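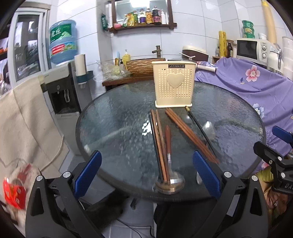 The Osbridge Shared Meals Program enters its fifth year with a waiting list, a development its director describes as "welcome, and a little uncomfortable." The program, administered by the Elley Foundation, provides a cooked lunch to older residents who live alone, with meals served in private homes and small community kitchens across the district.

"The original proposal was for deliveries," the director said in an interview at the foundation's office. "Residents told us that they could manage food. What they missed was eating it with somebody."

Under the present arrangement, a host household receives up to 5 guests at each lunch. The foundation reimburses groceries and arranges transportation. Hosts choose the menu, subject to a short list of dietary rules that the director said has been revised more often than any other document in the office.

In July the program passed 200 registered guests. It served 992 lunches in the six months that followed, the highest figure for any half year to date.
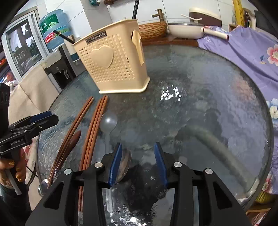 "We do not send hosts a standard set of anything," the director said. "They use their own dishes and their own recipes. A guest who has eaten noodle soup every day of his life should be able to find a table where noodle soup is served."

Transportation remains the largest expense. The Poren neighborhood has no midday bus service, and guests there depend on a single hired van. A second vehicle has been requested in the budget for the coming year – a decision is expected before spring.

The foundation also intends to open a site in Kaewsai, where a survey mailed to 500 households drew a strong response from prospective guests and a weaker one from prospective hosts. "We will not open until we have enough kitchens," the director said. "Applications from hosts are accepted throughout the year, and the home visit takes less than an hour."

Elley Foundation, December 2023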